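Section 4. Setting the top and leveling

Vutus height-adjust table, rev. Mon 3 June. Replaces the December sheet. If you have the Berko legs skip to section 6, different bolts.

Before you start. Legs on, crossbar tight, cable NOT plugged in. Two people for the lift. Top goes on last.

1. Lay a blanket down. Top goes face down on it. Check for grit first, grit scratches.

2. Find the pilot holes. Long row is the back. If the holes don't line up you probably have the frame turned round, spin it and try again.

3. Start all the screws by hand, a few turns each. Don't tighten any yet.

4. Now tighten, corners first, then the middle ones. Hand driver only. A power driver will strip the inserts and we dont replace stripped inserts.

CAUTION: Never lift by the top alone. Hold the crossbar.

5. Turn it over onto its feet. Slow. Both people on the same side of the crossbar is how toes get hurt, so one each end.

6. Put it where it's going to live. Leave a hand's width at the back for the cable. Hard floor or low carpet only.

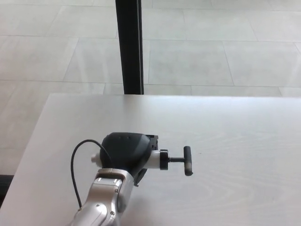

Fig. 4. White top, light gray tile floor.

7. Level it. Spirit level along the front edge, then front to back. Turn the feet a half turn at a time, counterclockwise raises. Check again after each one.

NOTE: Tile floors. Keep the feet off the grout lines if you can. A foot sitting in a seam will read level today and rock next week. Felt pads are in the small bag with the hex key.

8. Press down on each corner. Any rock, go back to 7.

9. Plug in. Hold DOWN until the display reads 000, let go, hold again till it clicks. Thats the reset. Do it after every move too.

Load limits. Jinbridge frame 134 lb spread evenly, motor frame only. Fixed frame 400 lb. Don't put it all at one end.

Cleaning. Damp cloth, drop of dish soap, dry it off. No bleach, no scouring pads. Rojanasak oil is for the solid wood tops ONLY, leaves a sticky film on white.

Retighten the screws after a month, then once a year. Error E2 or E4, see section 7.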